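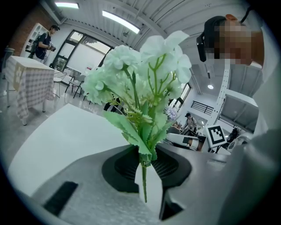 5.3 The vase failures

The results in the previous section have been read, in two internal talks at least, as evidence that the policy handles light household objects well. We do not think they show that. The success figure is an average over objects that mostly do not mind being gripped a little too hard or set down a little too early. The vase with artificial flowers does mind, and it accounts for most of what went wrong in the September trials.

The task is simple to state. The gripper picks up a small white vase holding a bouquet of artificial flowers, carries it to a marked spot and puts it down upright. Figure 4 shows the vase and bouquet from the gripper camera. The flowers fill the centre of the view, and a good part of the room behind them is hidden. A policy that depends on this one camera to judge where the table is has to do so through leaves.

We ran 840 attempts with the vase and logged 34 as failures under the original rule, which counted an attempt as failed only if the vase was dropped or knocked over. On that rule the system looks respectable. Drita Zupan and Teun Bosman then went back through the recordings and found a second kind of event that the rule ignores: the gripper opens while the base of the vase is still above the surface. The vase falls a short way, rocks and usually settles. It was scored as a success each time it stayed upright. We have left the published figure as it was, but we no longer believe it measures what its name suggests.

Three explanations have been put forward for the early release.

The first, favoured by the Hedard team who supplied the controller, is that the fingers slip on the tapered body and the controller reads the change in finger width as contact with the table. This is plausible, and the width logs do show a small jump before many of the releases. They show the same jump in a good many attempts that ended properly. A signal found in both groups cannot by itself explain one of them.

The second is that the flowers hide the table edge and the height estimate drifts. If so, removing the bouquet should cure the fault. We tried ten attempts with the bare vase and saw no early release. Ten attempts is too few to settle anything, and taking the flowers out also lowers the centre of mass and makes the object lighter, so the comparison changes three things at once. We report it because we did it, and ask that it not be quoted as a result.

The third is the training data. The Monti set contains 4,000 demonstrations, and the people recording them were asked to work quickly. Some may have let go early as a habit, knowing that a plastic cup or a sponge would come to no harm. The policy would then be copying its teachers correctly. Hayley Catterall has argued for this reading from the start. It fits what we have seen, but the demonstrations were not labelled for height at release, and we cannot yet check it.

We are less sure than the earlier draft of this paper was that the force limit described in Section 3 offers any protection here. It stops the fingers from closing too hard. It has no say over when they open, and the word "safe" was attached to it before anyone had tested an object that could tip. A vase with water in it, or one made of thin glass, would have been a different matter, and neither was in our test set.

Two changes have been made since. Release now needs a downward force reading at the wrist as well as the change in finger width, and the scoring rule counts any release above the surface as a failure. The trials have not been repeated under the new rule. Until they are, we would treat every placement figure in Table 2 as an upper bound – including those for objects where no fault has been noticed, as the recordings for those have not been looked at again.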